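Posance Community Help
Data Collection > Teleoperation and Recording

How should resets be handled when recording cloth-to-basket episodes?
Posted by Merike Šimkus

Our group is recording demonstrations in which an arm picks up a garment from a tabletop and places it in a basket. The examples will be used to train a policy by imitation. To date we hold 3,076 episodes, of which 922 were recorded under an earlier procedure that required the operator to return the garment to a marked area before each start. The present procedure permits the garment to be dropped anywhere within reach.

A policy trained on the full set approaches the cloth well but hesitates before closing the gripper. It performs worse when the cloth is heaped than when it is spread out. The tabletop is glossy and reflects both the ceiling lights and the indicator lights on the arm.
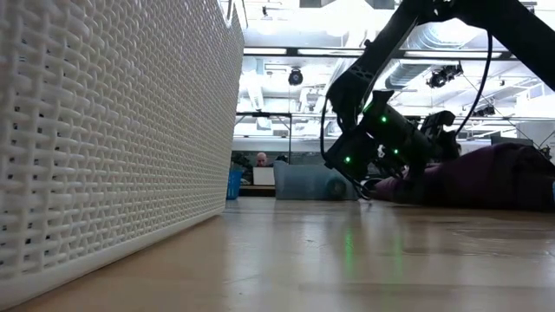
I would be grateful for guidance on two matters. First, should the earlier episodes be removed, or can they be kept with a label? Second, should we record with the room as it stands, including people and other containers in the background, or should the area be screened off? Our supervisor favors a screen. I am not convinced, as the arm will later be used in the same hall.

Vija Kazlauskienė
Accepted by the poster

I would advise against removing the earlier episodes at this stage. Train once on the newer set alone and once on the combined set, and compare the two on the same starting positions. If the combined set performs no worse, the earlier material may remain. A label for the procedure should be stored in either case, as it cannot easily be restored later.

The hesitation you describe should be looked for in the recordings before any change is made to the model. Operators often pause above the cloth while they judge the depth of a fold, and the policy learns the pause together with the grasp. In the Dralska set we reviewed 121 episodes by hand and marked the time between the end of the approach and the first movement of the fingers. Long pauses were trimmed. Where the operator had made a second attempt, the episode was kept whole, as corrections are useful examples.

With regard to heaped cloth, please check how your starting positions are distributed. When operators are free to drop the garment as they wish, they tend to drop it in much the same way by the end of a shift. A written list of starting states, drawn in random order, is a simple remedy.

I would not install a screen if the arm is to work in that hall. Background movement and reflections belong in the training data in that case — provided that they also appear in the episodes set aside for testing. Keep whole sessions apart when you divide the data. If neighboring episodes from one session fall on both sides, the test result will be too favorable.

Paju

We use a matte mat and it solved our reflection problem. Cheap. Also check the gripper calibration on Monday mornings, ours drifts over the weekend.

Prokorach

I agree with the first reply on sessions. On the mat I would be careful: if it is introduced now, the existing episodes will show one surface and the new ones another. Record a small set with the mat first and keep it in a separate folder.

One further point concerns the basket. If it stands in the same place in every episode, the policy may learn the place and pay little attention to the basket itself. We move ours between episodes, within the reach of the arm, and note the change in the session log. We also lost 2 sessions to a cable that had been routed differently after maintenance, so the log now has a line for that as well.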